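Home / Interior doors / Double doors / Dorkach with transom

Dorkach Glass Double Door with Transom

Maker: Wekier
Use: offices, meeting areas, entrance from corridor
Sold as: complete set, made to order

The Dorkach is an interior double door with large glass panes in a slim metal frame, and with fixed glass on top. It was developed for offices where the ceiling is high and a normal door would leave a big piece of wall over it. With the transom, this piece becomes glass also, and the daylight goes further into the building.

We deliver the door as a set. In the set are two door leaves, the outer frame, the transom bar, the transom glass, the hinges, the floor seal and all screws for masonry or for stud wall. Handles, lock and door closers are chosen separately, see under Accessories.

Frame

The frame profile has a depth of 58 mm and can be ordered in steel or in aluminum. Steel is our advice for doors that are used all day, for example between a reception and a work area. Aluminum is lighter and easier to carry to an upper floor without elevator. From a distance of two or three steps the two look the same.

The standard colors are matte black, dark gray and white. Other colors are possible for an extra charge, but please send us the color code in writing and not a photo from the phone. We had several disappointed customers in this matter.

The dark colors are ordered most. They make a clear line around the glass when walls and ceiling are white, and finger marks near the handle are less visible than on the white frame. 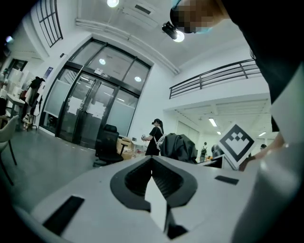
Glass double doors with tall transom panes in a dark metal frame, in an office with white walls and ceiling.

Glass

All panes are safety glass, in the leaves and in the transom. You can choose between clear, satin and fine ribbed. It is allowed to mix them: many offices take clear glass in the transom and satin in the leaves, so the room gets light but people inside are not looked at from the corridor. If you take clear glass in the leaves, please check the local rules for marking strips at eye height. We can apply the strips in the workshop or send them loose with the door.

The glass is fixed with a dry gasket. A broken pane can be changed on site in one visit, and the leaf stays on its hinges.

Sizes

Each leaf is 774 mm wide in the standard version. Both leaves have the same width. The total height including transom can be up to 2,779 mm, and we make every height under this without extra charge, as long as the leaves are not lower than a normal door.

The transom can be one pane over the full width or divided in line with the leaves. The divided transom is a little cheaper and much easier to install, and it continues the middle line of the doors to the top.

For wall openings wider than the standard set, please ask for the fixed side panels of the Rebane series. They have the same profile and the same colors, and can stand left, right or on both sides.

What to check before you order

Measure the opening at three heights and at three widths, and give us the smallest number of each. Please measure from the finished floor. If carpet or tile will come later, write this on the order form together with the thickness.

Look also at the ceiling. In many offices there are pipes, ventilation grilles and lamps close to the wall, and the transom frame needs free space for the upper screws. A pipe that passes over the door is normally no problem if you can still reach the frame with a drill. When you are not sure, send us a drawing with the distances.

The door leaves open in one direction. You decide on the form which leaf is the active one. The other is held by a bolt at the top and at the bottom, and can be released when furniture must go through.

Installation

Two trained persons are necessary, and a third one is welcome for the transom glass. The frame is installed first, then the leaves are hung, and the transom glass comes last. The hinges can be adjusted in height and to the side with an Allen key, which is in the bag with the screws. Please adjust again after the first weeks of use — the gasket settles a little and the gap in the middle can change.

The manual has drawings for masonry and for stud wall. In a stud wall there must be a strong post at each side of the opening and a cross beam over it. Plasterboard alone does not hold this door.

Accessories

Plilora bar handle, straight, in frame color or brushed finish
Plilora lever handle with lock case, prepared for cylinder
Door closer, surface mounted, one piece per leaf
Floor stop with rubber ring
Marking strips for clear glass
Replacement gasket, sold by the meter

Care

Clean the glass with a soft cloth and normal glass cleaner. For the frame, water with a little dish soap is enough. Do not use abrasive sponge or solvent on the matte colors, they will leave shiny places that cannot be repaired. The hinges need one drop of oil per year.

Warranty and delivery

The warranty is 5 years on frame and hinges, and two years on handles and closers. Glass broken after the delivery is signed is not covered, so please open the crate and look at the panes while the driver is still present.

Delivery is made on an upright wooden rack to the ground floor. Carrying to other floors can be booked with the order.

Questions about sizes and drawings: Cheng-en Tsang, technical sales, by the contact form on this site. Please write your order number in the subject if you have one already.

Page updated May 17, 2021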